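BLDG 103 Building Services
Course home | Schedule | Handouts | Readings

Handout 3: Water supply and drainage inside the house
Instructor: Johannes Zwane
Posted 1 Mar 2023

This handout covers the part of the course between the water meter and the street sewer. Read it before the Radebe Hall session. The pipe sizing tables are in the reader and are not repeated.

1. Cold supply

Water enters the house under pressure from the main. The pressure depends mostly on how high the tank or reservoir stands above the building. In Gustville the older streets sit on the low side of town and get more pressure than they need, so most houses there have a reducing valve just after the main shutoff. On the hill at Bristell it goes the other way, and a few houses run a small booster pump.

Pressure when nothing is running is called static pressure. Once a tap opens, some of it is lost to friction in the pipe and fittings. Long runs, narrow pipe and a lot of elbows all make the loss larger. This is why a shower at the far end of a house can go weak when someone fills the washing machine, even though a gauge at the meter hardly moves.

When you draw a supply layout, start at the fixture that is farthest away and highest up. If that one has enough pressure with a normal number of other fixtures running, the rest usually will too.

2. Drainage

Drain pipes work by gravity and are never meant to run full. A horizontal drain needs a steady slope. If the slope is too flat, solids settle. Keep the slope even along the whole run; a sag in the middle will collect waste no matter what the average slope works out to.

Air has to be able to move in the pipe as water goes down it. Without a vent, a slug of water pulls air in behind it, and the easiest place for that air to come from is through the nearest trap. The trap gets siphoned dry and sewer gas comes into the room. Gurgling in a sink when another fixture drains is a common early sign.

3. Traps

A trap is a bend that holds water. The water is the seal. Every fixture needs one, and only one — two traps in a row on the same drain hold air between them and slow the flow. Traps also dry out. A floor drain in a room that is seldom cleaned can lose its seal over a summer, and the complaint in the Nutolov case study started this way. The owner had the sewer line inspected in July and nothing was found. The fix was to pour water in the floor drain.

4. The gravity toilet

Students tend to find this section harder than they expect, so go slowly.

The tank stores water above the bowl. Pressing the handle lifts the flapper or seal at the bottom of the tank, and the stored water drops into the bowl through the rim and, in many models, through a jet near the bottom. The bowl level rises quickly and spills over the top of the curved passage behind it, called the trapway. When the trapway fills, a siphon forms and pulls the contents of the bowl out. The siphon breaks when air gets in, and the water left behind becomes the new trap seal.

Meanwhile the flapper has dropped and the fill valve is open. Part of the fill water goes down a small tube into the overflow pipe to bring the bowl back up to its normal level. The float shuts the valve when the tank is full.

Common faults:

Running water that never stops. Check the flapper first, then the float setting. If the water level is above the overflow pipe, the float is set too high or the fill valve is worn.

Weak flush. Look for a low tank level, blocked rim holes, or a flapper that closes too soon.

Water on the floor after a flush only. Suspect the seal between the toilet and the floor flange, or the tank bolts.

For a leaking flapper, put food coloring in the tank and wait without flushing. Color in the bowl means water is getting past the seal.

5. Problems for next time

a) A leaking flapper passes 400 gallons in a week. Work out the loss per day and per hour.

b) Sketch a bathroom with a toilet, sink and tub on one wall. Show the drain, the slope direction and the vents.

c) The reader, page 199, gives a layout with two traps on one sink drain. Redraw it correctly.

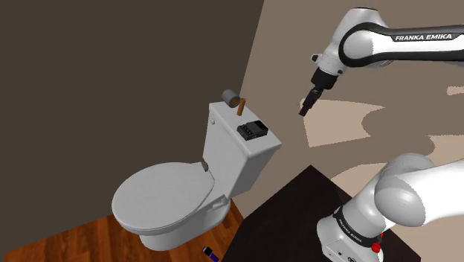
For problem b, mark the high and low ends of each horizontal run on your sketch. Pencil is fine. Bring it on paper, since we will be trading sketches and marking each other's vents.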